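How to Sponge a Deep Red Wall Without Ending Up with Polka Dots

Red is a color people fall in love with on the card and then get nervous about once the can is open, and I do understand. A flat deep red shows every roller mark and every place where you stopped for a sandwich. Broken up with a sponge, though, it turns soft and streaky and a bit like old plaster, and it forgives nearly everything (including my ceilings, which haven't been straight since the house was built).

I've done a hallway, a powder room and the inside of a bookcase this way, so what follows is the method I've settled into. Read it all the way through once before you start, preferably with coffee.
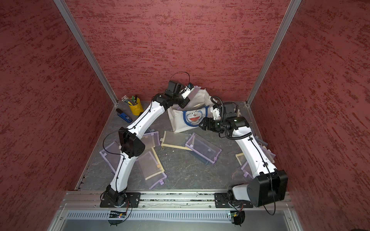
What to gather

- A dusty rose for the base coat, in a satin finish. I use Trotby 3010, but any pinkish red a good bit lighter than your final color will do.
- A deep crimson for the top color
- Clear water-based glaze
- One natural sea sponge, bigger than your hand, plus a scrap you can tear up for corners
- Painter's tape, a tray, old newspaper and a bucket of clean water
- 200-grit sandpaper, if your sandpaper shelf is as well stocked as the one at Zetico Hardware here in Vedbridge. The nearest grit you can find is fine.

Getting the wall ready

Fill the dings, let the filler dry hard, and sand it smooth. Wipe the whole wall with a damp cloth. Then roll on two coats of the rose and leave it overnight. I know you'll want to begin that same evening! Please don't. A sponge will lift a soft base coat right off the wall, and I have the hallway to prove it.

Mix one part crimson to three parts glaze, and make more than you think you'll need, as matching a second batch is miserable work.

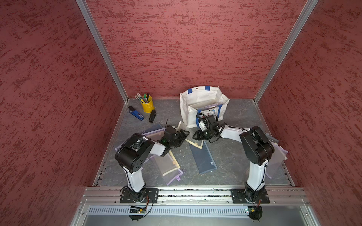 Marlene Opdyke
Paint and Finishes Writer, Sopacua Home Pages

Sponging on the color

Wet the sponge, wring it until it's barely damp, and dip just the face of it into the glaze. Dab it on newspaper first until the blots stop looking like blots. Start high in a corner and work in patches about 7 inches across, pressing lightly and turning your wrist a little every time. Turn the sponge a full 90 degrees now and then as well, or the same little crater will march across your wall like a rubber stamp.

For the streaky look, wait a minute or so and then drag the sponge gently through the patch in short strokes, some up, some sideways. Keep the edges ragged so the next patch can melt into them. If you go too dark, dab the spot with a clean damp sponge and carry on.

Corners and edges

Do adjoining walls on separate days, with tape down the side you aren't working on. Use the torn scrap of sponge to get right into the corner, and go easy, for glaze loves to pool there and dry nearly black. Around trim, a stubby old brush used end-on does nicely.

Peel the tape while the glaze is still slightly tacky, and rinse the sponge in cool water until it runs clear. Mine usually takes longer to rinse than the powder room took to paint.

Contact us | © Sopacua Home Pages | Back to top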